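# Planning the new arm cell at Salby

We are a small workshop and we have not bought a robot before. This page collects the picture from our planning and the notes which belong to it, so that everybody at Salby and our colleagues at Sillside can follow how the money will be spent. I keep it up to date when something is decided.
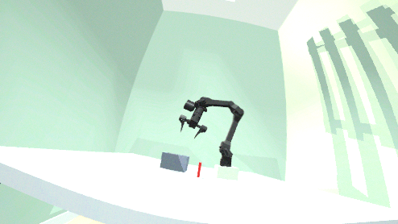

*Simulated cell: the arm with its two-finger gripper open, the grey test block and the red marker.*

We started with simulation before asking for prices. Elikem Korletey built the model during October, in the evenings mostly, and it has already saved us one mistake. Our first idea was to put the arm at the end of the long bench by the window. In the model it was clear that half of its reach would go over the floor, where we have nothing for it to pick. The base is now planned further in.

**The table.** We would like to use a bench we already own. Ekow Asamoah has checked the legs and he is satisfied with them, but he is not satisfied with the top, which moves a little when you lean on it. A stiffer top is in the budget for 275 pounds. If Sillside can give us their old one, we will cancel this line.

**The arm.** We have two offers, one from Akolgo and one from Keter. Akolgo is cheaper to buy, and Keter includes the training day and the first service visit. I have asked both of them to write their offers again with the same items inside, as it is very difficult to compare them now. Please do not telephone the suppliers yourselves. Kwame Ametepe did it with good intentions and we received a third version of the Akolgo offer, with a different cable length.

**The gripper.** Two fingers, parallel movement. For the parts we want to handle first, this type is enough. We discussed also a suction tool, but it needs an air line on that side of the room and the air line was not approved. The fingers are an extra cost in both offers. Gifty Adjei believes we can make our own finger tips in the workshop for the round parts, and I have left a small amount for material.

**The test pieces.** A plain block is what we will use for acceptance. The supplier must show that the arm can take it from one place and put it down in another, again and again, 1000 times without a person helping. Keter agreed to this in writing. Akolgo answered that they "normally do fewer", and we are still discussing.

**What we can spend.** The amount left in the equipment budget for this year is 3643 pounds. It will not pay for the arm, and it was never meant to. It is for everything near the arm — the bench top, the guard, the emergency stop, cables, and the electrician. The arm itself will be leased, and the lease comes from another account which Benedicta Addo looks after. Questions about the lease should go to her and not to me.

**Still open**

- guard on the side of the walkway, fixed or with a door
- who goes to the training, if we choose Akolgo and have to pay for each place
- whether the lease may begin before the bench is ready
- spare finger tips, bought or made here

The model will be changed again when we know the real measurements of the guard. Elikem has asked that you send him corrections by e-mail, with the measurement in millimetres, and that you say which wall you measured from.

Last change to this page: January 18, 2022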